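Sun 6 June

Scanning room, Festton. Entry for the fanzine archive, written after lunch.

Today I continued with the Lundari boxes. These are the convention papers: program books, progress reports, membership lists, and a lot of letters between the people who ran the hotel side. The old count in our catalog said 2,512 sheets. I do not trust it, as the backs of the program books were sometimes counted and sometimes not.

Scanned so far: 1,015 sheets. The mimeographed ones are slow. The paper is soft and the feeder takes two at a time, so I put them on the glass by hand. I tried a black sheet behind each page and the text from the other side does not show through so much. Please do the same for the rest of the box, otherwise the pages will not match.

One problem with the dates. The third progress report says the masquerade is on Friday night, but the program book gives it on Saturday, after the auction. In the letters somebody complains that the costume people had no dressing room on Saturday, so I wrote Saturday in the index and put a question mark. I would like to check this with the Munasinghe tapes when they come back in July.

The apazine pages are not in order. There are 5 mailings mixed together and the staples are gone. I sorted them by the typewriter, because one contributor has a broken letter "e" all the time. It is not a perfect method. I left yellow slips where I was not sure. 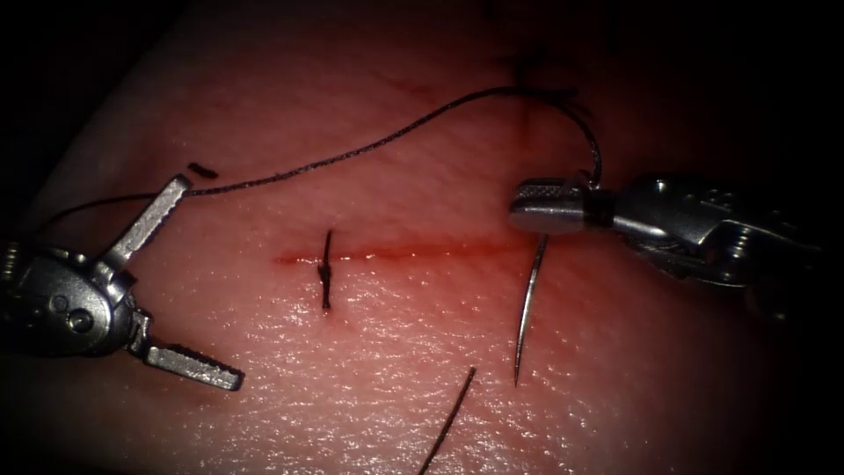 Dasell wrote in the margin of my list that the broken "e" belongs to two different contributors, who shared a typewriter for one winter, and that the second one always signed at the bottom in green ink. So I have to go again through mailings two and three and look for the green.

File names: keep the box number first, then the folder, then the sheet. I changed the ones from last week. The old names are in the text file in the same directory.

Still to do: flat folder of posters, too big for the glass. Ask for the large table.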